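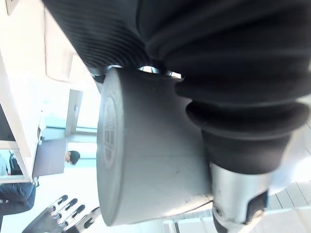 Our group went over to the Pivden workshop at Flinham one morning in July. The coach from Fleldale dropped us at the wrong gate, so we missed the coffee and went straight up to the teaching room on the first floor.

Pivden trains robot arms by having people work them. There are two ways of doing it. In the first, the operator takes hold of the arm and moves it through the job while the joints record their positions. In the second, the operator sits at a separate set of controls and the arm copies what they do. The staff use the first for simple reaching and lifting, and the second for anything that needs the fingers.

Each run is saved as one demonstration. The job being taught during our visit, known in the workshop as Mahawong, had 613 on file against a target of 700. Runs where the operator fumbles are kept in a separate folder. The total for all jobs stood at 3909, according to a sheet pinned by the door.

We were allowed to try the remote controls. I found it hard to judge depth, and I closed the fingers too early twice. The operator told me to go slower and to stop fully before gripping. A slow run is fine to learn from, she said, but a hesitant one teaches the robot to hesitate.

Questions went on until lunch. Most were about wear, and the answer was that the fingers need attention far more often than the arm. Someone asked about cost and was given a leaflet.

Lunch was sandwiches in the canteen. Visits can be booked through the Flinham office, and groups are kept to twelve. Wear flat shoes, as there are two flights of metal stairs. Parking is behind the main building.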